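The Kaltach loaf tin - my favourite bit of kit for banana bread

Last updated: January 18, 2020
5 min read
242 shares

I've been promising to put this one up in the shop for ages, and the Kaltach loaf tin is finally in! I bought my own from Urar back in October, when my old tin had started shedding grey flakes into the gingerbread (not a flavour I was after), and I've baked in it almost every week.

It's the 2 lb size, so it fits most of the loaf cakes on this blog without any sums. The steel is thick and heavy for its size, the corners are properly folded, and there's a wide lip at each end that you can grab with oven gloves on. My last tin had a mean little rim and I put my thumb in the lemon drizzle more than once.

It comes with a non-stick coating but I still grease mine and run a strip of baking paper down the long side. The lemon drizzle lifts straight out that way, syrup and all. Banana bread takes slightly longer than it did in my thin tin, with a paler crust, and I like it better - the ends used to go quite leathery.

I wash it by hand. Kaltach say the dishwasher is fine, but I'm fond of it and I don't trust mine.
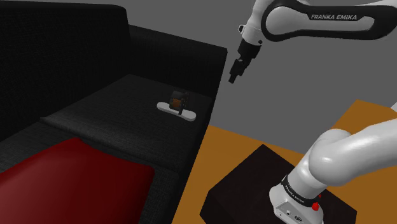

A few of you asked how it compares with the Jollonau one. I've got both, and the Jollonau is lighter and a bit cheaper, but it bends when you twist it and the sides slope more, so your slices come out wider at the top. Fine for meatloaf! For a Madeira I'd want the straight sides every time.

You can have it on its own or with the Alhassan paper liners, which come in packs of 5 and fit snugly if you press them well into the corners first. Mine were all gone by Christmas, so maybe get two packs.

5 comments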